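Collectors Corner > Storage and Display
Thread: Clear cases or plain cardboard for vintage knitting needles?

purlgrey51
Posted 28 Sep 2022

Okay, I need opinions before I spend any more money. My aunt left me her needles, all of them, straights and circulars and a heap of double points, and right now they live in a boot box under the bed. Half the straights have lost their partners. I love using them but every time I want a pair I end up tipping the whole lot on the rug.

Do you all go for clear plastic cases or do you stick with cardboard tubes? And do you sort by size or by maker? There's a bunch marked Lemska that I can't find anything on, gray metal with a little round cap, very light.

tenstitch
Sort by size. Always by size. I did it by maker for years because it looked pretty and I could never find a darn thing. You don't wake up wanting a Lemska, you wake up wanting a 7.

oldyarnbarn
Disagree with tenstitch! If you're collecting, you sort by maker, and if you're knitting, you sort by size. Those are two different hobbies that happen to use the same stick. I have one drawer for each and the maker drawer never gets knitted with.

On the Lemskas, check the caps. The early ones have the size stamped on the cap and the later ones have it on the shaft up near the top. I paid way too much for a set of the early ones in June and I'd do it again.

purlgrey51
Mine are stamped on the caps! Oh that's fun. So are they worth anything, or is it more of a "nice to have" thing?

oldyarnbarn
Nice to have. Please knit with them.

mossandmoth
Cardboard for me. Plastic sweats in my house (old place, damp back wall) and I lost a set of steel double points to rust inside a snap case. Cardboard breathes. It also costs nothing if you save the tubes from wrapping paper and cut them down.

tenstitch
Cardboard HOLDS damp though. That's how you get rust. Put one of those little drying packets in a plastic case and you're done.

mossandmoth
I've had the same tubes for 4 years in the same damp room and no rust, so I don't know what to tell you.

slipknotted
Can I be the annoying third option and say fabric roll? I made one from an old pillowcase with a pocket per pair and a flap over the top. It took one evening and it goes in my bag. The only trouble is that long straights stick out and poke holes in things, including me.

For the long ones I do like a tall clear case, I'll give tenstitch that much. You can see what's in it without opening it, and it leans nicely on a tabletop.

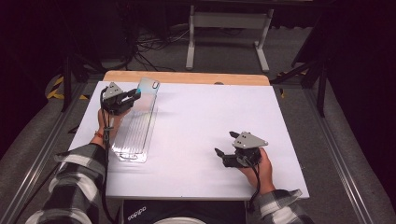 Anyway, the pillowcase roll. Sew the pockets narrower than you think you need. Mine were too roomy and the skinny needles slid right out the first time I tipped it.

oldyarnbarn
Flodateck sells a roll with an elastic strip across the pockets that fixes that, but it's pricey and the only color is mustard.

slipknotted
I like mustard.

purlgrey51
I think I'm doing a roll for the ones I use and something stiff for the long ones. Still undecided on plastic, sorry mossandmoth, our house is pretty dry. Now does anyone want a pile of single needles with no mates?

mossandmoth
Stake your tomatoes with them. And send me any wooden ones, I'll pay the postage.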